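December
By the equipment desk

The automation lead at Heltgate has bought robot arms before, and he says he did it in the wrong order. The arm came first, then the gripper, then a long wait for a job that suited both of them.

"We spent the money and then went looking for the work," he says. "I won't do that again."

This time the planning started in simulation. His team has been running a one-arm cell on screen for 12 weeks, and no purchase order has gone out. The project is called Neko. The test task is a plain one, with a long bar, a table and a target marker, and he picked it because long parts are what the shop handles most.

"A long part tells you a lot about reach," he says. "You find out where the base has to sit, and you find out how much table you need. We had a smaller table in the first budget."

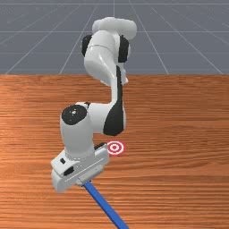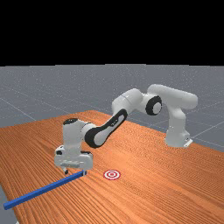 The simulated cell, with the arm, the blue bar and the red-and-white target on the tabletop.

The budget has 9 lines. The arm is the largest, but he says the ones that cause trouble are lower down – mounting, cabling, spare fingers, floor work and training hours. Heltgate has set aside 400 hours for training and setup, which he calls realistic for a crew that has not programmed an arm before.

Two suppliers are still in the running, Đorđević and Tirnon. Both were asked to quote on the same layout, with the gripper priced separately. He wants to be able to change the gripper later without reopening the whole contract.

"Ask what happens when a finger wears out," he says. "Ask who stocks it and how long it takes to get one. If they can't tell you, put more money in the spares line."

He does not expect the simulation to settle everything. Friction and cable drag will have to be checked on real equipment, and he has asked both suppliers for a loan unit before he signs. Tirnon has agreed. The other answer is due before the budget meeting, and the order will wait until it comes in.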